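Zuker Household Tasks Program
Progress report, second period: garment handling
Prepared by Mehwish Awan, Purkville site

Summary

The grant asks us to say whether a pair of robot arms of ordinary cost can take over the handling of clothes in a home or in the back room of a store. At the halfway point our answer is still no for most garments and a qualified yes for a few. Flat, thin items go well. Anything with weight, fasteners or stiff seams does not, and most of this period went to that second group.

Work since the last report has been on one task: taking a garment that has been dropped in a heap, finding two good places to hold it, and spreading it out far enough that a fold can begin.

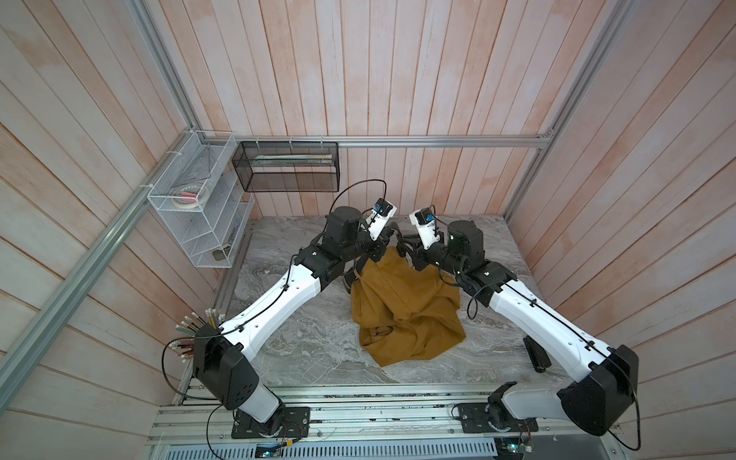
Page last changed: Tuesday, 4:15 p.m. (M. Awan)

What was done

We ran 118 trials of the spreading task. A trial starts with the garment let go from above the work surface, so the heap is different every time. The arms get 3 minutes. A trial counts as a success if the garment lies open with no part folded under itself by more than a hand's width. We agreed on that measure with the Agbayani office before the period began and have not changed it.

Towels and T-shirts passed in almost all trials. Heavier cotton pieces passed in 26 trials, well under half of those attempted. The full table is in the annex, broken down by garment and by operator.

The trials were run in two ways. In the first, a person steers both arms and the system records the motions. In the second, the trained policy runs alone. The counts above are for the policy alone. A practiced operator can spread nearly every item we have, so the hardware is capable of the work. What the policy lacks is a sense of when it has hold of one layer and when it has hold of two.

Where it fails

The most common failure is the double grab. One gripper takes the top layer, the other takes the top layer and the one beneath, and the arms pull. The garment comes up twisted and the policy tends to repeat the same motion until time runs out. We added a step in which the arms let go and start over after two failed pulls. It helped some, at a cost in time.

The second is hard parts. Buttons, thick hems and straps give the fingers something to catch on, and the grip then slides along the edge or settles on the button. A button between the fingers feels to the motors much like a thick fold of cloth.

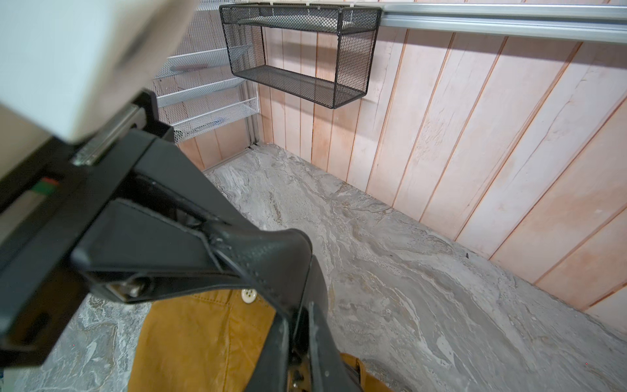 We tried approaching from a lower angle, with the finger close to flat against the fabric, and this reduced slips on thick seams. It made thin fabric worse, as the finger pushes the cloth ahead of it and bunches it up. For now the angle is set by garment type, and an operator chooses the type. A machine in a home would have to work that out alone, so we don't count this as solved.

The third is reach. When a garment falls close to the side or back of the work area, one arm has to fold in tightly to get to it and the two wrists come near each other. The software stops both arms before they touch. Fourteen trials ended this way and are counted as failures.

Chores compared

The Carkstead group, funded under the same program, has been working on shelf restocking. We exchanged notes in December. Their boxes and bottles keep their shape, and their success rates are much higher than ours. If the program wants something a store could use soon, that line of work is closer. Clothes are the harder problem, and a home has a lot of them.

On speed, a person spreads a pair of pants in a few seconds. Our best run on a heavy garment took most of the time allowed. I would not present this to anyone as labor saving yet.

Spending

We are under budget on parts and over on operator hours. The extra hours went to recording more examples with heavy fabric. I am asking to move the unspent parts money to operator time for the next period. The total does not change.

Next period

Add a check for double layers before the pull - probably a short lift with one arm while the other holds still.

Replace the operator's choice of garment type with one made by the software from the cameras.

Repeat the heavy cotton trials with the same garments and the same measure, so the two periods can be compared directly.

Folding stays on hold until spreading is better. The original plan had folding starting now, and I would like the office to confirm in writing that the delay is acceptable.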